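Old computers and other small electricals: what changes in March

The small electricals collection at Stokthorpe is moving. From March it will run from the side entrance of the Lemaire Building and no longer from the car park behind the library. The car park is being resurfaced and we have been told not to expect it back before the summer. The new entrance is on the left as you come down from the bus stop, past the bicycle racks. There is a ramp, and there are two short-stay spaces directly outside. Please leave those for people who are unloading something heavy.

Opening times stay the same, 10 in the morning until 14.00, on the usual collection days shown on the back page. Items can't be left outside when the doors are shut. Over the winter we had several bags left by the library wall in the rain, and a wet printer is no use to anybody.

What we take

Desktop computers, laptops, keyboards, mice, printers, routers, radios, kettles, toasters, irons, hairdryers, electric toothbrushes, power tools and all kinds of cable. Monitors are fine up to 24 inches. Anything bigger has to go to the main site at Skivasmont, along with televisions, fridges and microwaves. We still can't accept smoke alarms, and fluorescent tubes go in the separate bin by the Skivasmont gate.

Batteries should come out before you arrive if they come out easily. If a battery is sealed in, leave it where it is and mention it at the desk. A laptop or phone with a swollen case should not go in a bag with other things. Keep it apart, carry it flat and hand it over first.

Before you bring a computer

The question we are asked most often is what happens to the files. The short answer is that you should treat the files as your own job. Prastura, who take the computers away from us, wipe or destroy every drive that reaches them, and the paperwork says so, but there is a van journey and a few days in a cage before that.

Copy off anything you want to keep. People remember photographs and forget saved passwords, email held on the machine itself, and the licence for a program they paid for years ago. Sign out of your accounts too. If the computer still starts, use its own reset option and choose the setting that removes everything. On a large drive this may take hours, so begin it in the morning and leave the machine plugged in.

If it won't start, you can remove the drive and keep it. On most desktop computers the side panel comes off with two screws at the back, and the drive is held in a bracket or a sliding tray with one data lead and one power lead attached. Switch off at the wall and pull the plug first. Don't open the power supply, the metal box the mains lead plugs into, even if the computer has been unplugged for weeks. Laptops vary a great deal -- look up your model before you start on the screws. We accept computers with the drive missing, and you won't be asked about it.

Please don't strip out the rest. Now and then we get a case with only the fan left in it. The boards and memory are the parts worth recovering, and the weight we are paid for drops sharply without them.

Working machines

Computers that are less than eight years old and still working can be passed on. Tell the desk, bring the charger, and tape a note to the lid with anything you know about faults. Last year around 100 laptops and desktops went out again this way, most of them to households in Stokthorpe and a few to the evening class. There are 14 names on the waiting list at the moment, nearly all asking for a laptop. Desktop towers are slower to find a home, mainly for want of a screen to go with them, so a matching pair is very welcome.

We are also short of laptop chargers with the round plug, HDMI leads, and wired mice. Phone chargers we have plenty of.

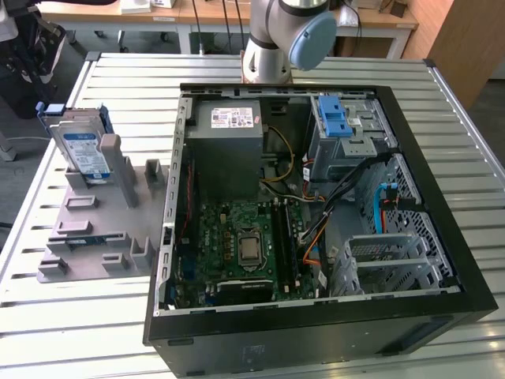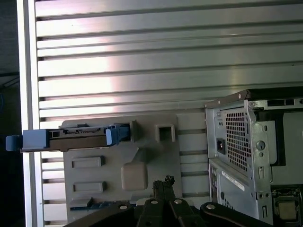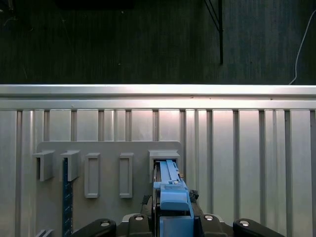
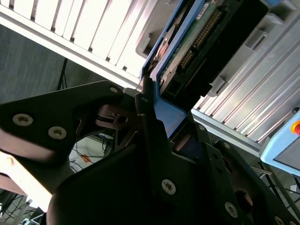 First picture: a desktop tower on its side with the side panel off.

The updated list of accepted items is on the noticeboard inside the Lemaire Building and can be posted to you on request. Collections from home, for residents who can't get to the building, carry on as before and need to be booked at least 14 days ahead.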